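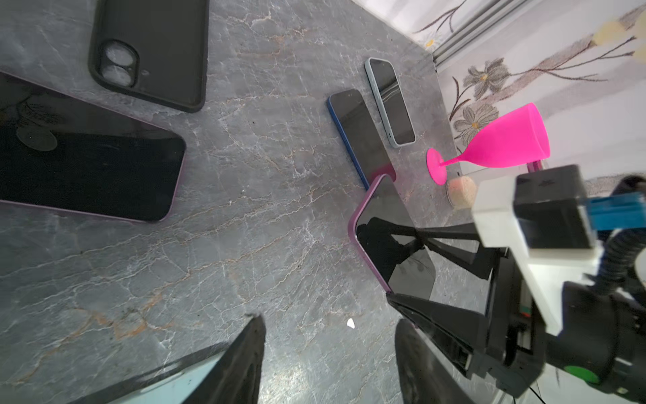
Rostine wall tile sheet, data card

A table of 682 ceramic and porcelain wall tiles sold under the Bruketti and Navarrete names. Compiled by Kenta Yokoyama, checked by Yoshinori Hoshino. Last changed in April.

Each row is one tile in one colour, with 13 columns. Sizes are in millimetres. Glaze is matt, satin or gloss.

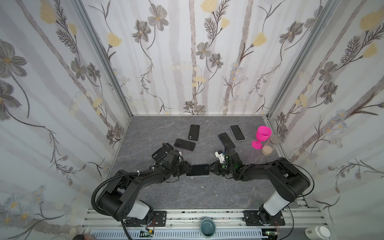

Are trims and edging pieces included?

Only where the maker sells them under the same code as the tile. The rest are left out.
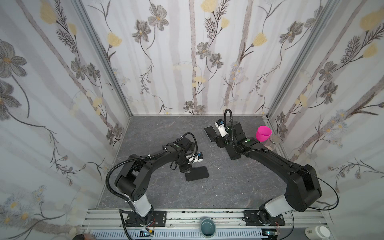
Grey flowers and yellow blossoms on the wall panels.

Known gaps: about 20 rows have no slip rating, and the Nano range has no box weights. Blank means not known. Please don't read it as zero.

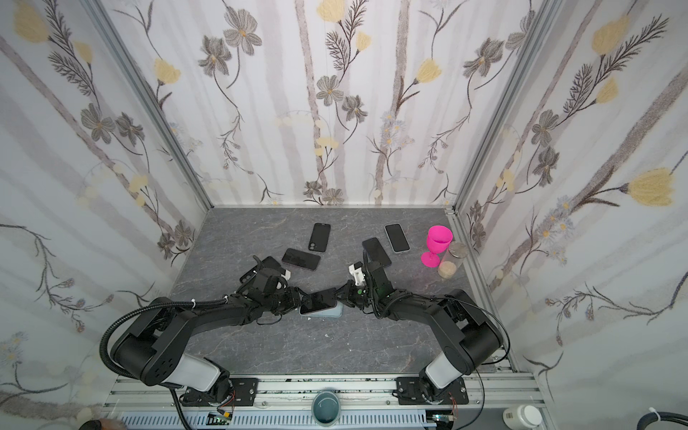

Box weights for the other ranges include packaging. Column 11 holds the old shade code, kept for matching earlier orders.

Free to use and share with credit.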